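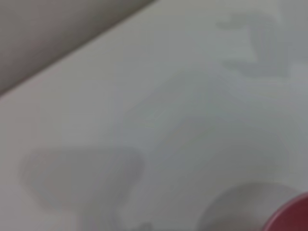
Trirance loue de la vaisselle et des tables pour le goûter. Le goûter, oui, ce repas que personne ne met à son agenda et que tout le monde réclame vers quatre heures de l'après-midi. Nous avons commencé par les nappes et nous en sommes revenus. Chez nous, la table est claire et nue, d'un gris si pâle que les ombres elles-mêmes s'y posent avec discrétion, et ce choix nous a coûté plus de discussions que le bail, le nom et la couleur des bols réunis. Une table claire montre tout, y compris la miette et la trace de doigt. Nos clients s'y font. Certains achètent une éponge.

La maison s'appelait d'abord Nimurari, nom qui avait le mérite d'être disponible. On nous a pris pour un cabinet d'assurances, puis pour une école de danse, et un monsieur très courtois a tenté trois mois de suite de résilier un contrat que nous n'avions jamais signé avec lui. Nous avons changé de nom au mois de mars, sans fête, avec un stock de papier à en-tête que nous finissons encore au verso.

Le catalogue compte aujourd'hui 313 références. Nous pourrions en supprimer un bon tiers, et chaque printemps nous dressons la liste des condamnées : les coupelles à pied qui basculent, les sucriers sans couvercle, le plat à cake trop court pour un cake. Chaque printemps quelqu'un téléphone pour réserver le plat à cake. Il reste.

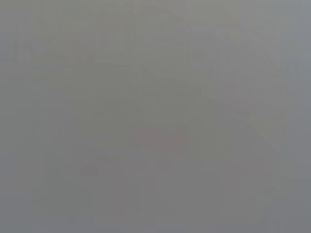

Le reste de notre activité tient dans les ateliers. On y apprend à dresser un goûter, ce qui fait sourire jusqu'au moment où il faut décider si le petit pain va à gauche du bol ou dans le bol. Une séance dure 72 minutes. Nous avions annoncé une heure, les gens restaient, nous avons chronométré. Au programme : l'écart entre deux gâteaux, la question du bol vide (nous sommes pour), le rose (nous sommes pour aussi, avec modération, et la modération se discute), enfin le rangement, que la plupart des participants découvrent au moment où ils cherchaient leur manteau.

L'atelier se trouve au fond du passage Bajpai, derrière une porte que le livreur trouve une fois sur deux. C'est là que sont stockés les bols de la série Brornthorpe, notre préférée et notre principale source de soucis : ils s'empilent mal. Nous les rangeons donc côte à côte, ce qui prend toute une étagère et une partie de notre patience. Nous avons consulté un fabricant pour une version empilable. Elle était laide, nous avons gardé l'étagère. 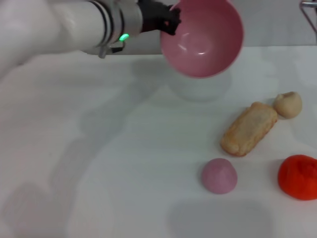

Rochelle Partington nous a écrit qu'un bol rose au-dessus d'une table blanche, c'était très bien, mais qu'elle attendait toujours qu'on lui explique pourquoi ses brioches paraissaient plus petites chez elle que chez nous. Elle ajoutait que le bol, lui, était d'une taille parfaitement raisonnable et qu'elle en reprendrait pour l'anniversaire de sa sœur, sous réserve d'une réponse.

La réponse, la voici : il faut laisser de la place. Une brioche serrée contre quatre autres a l'air d'un reste. La même, posée en biais avec un peu de vide autour, a l'air d'avoir été invitée. Nous avons envoyé à Rochelle des bols et un schéma. Elle a gardé le schéma.

Côté pratique, la location se fait à la journée, caisses comprises. La vaisselle revient rincée si vous êtes aimable, sale si vous êtes pressé, et le tarif est le même, ce que notre comptable nous reproche régulièrement. Nous avons servi 1352 goûters depuis l'ouverture, anniversaires, départs en retraite et un divorce très réussi. Au-delà de 2000 pièces par commande, appelez-nous avant de réserver : il nous faudra un second camion, et une conversation.

L'atelier se visite le matin, sur rendez-vous. Sonnez deux fois - la première, nous croyons que c'est le livreur.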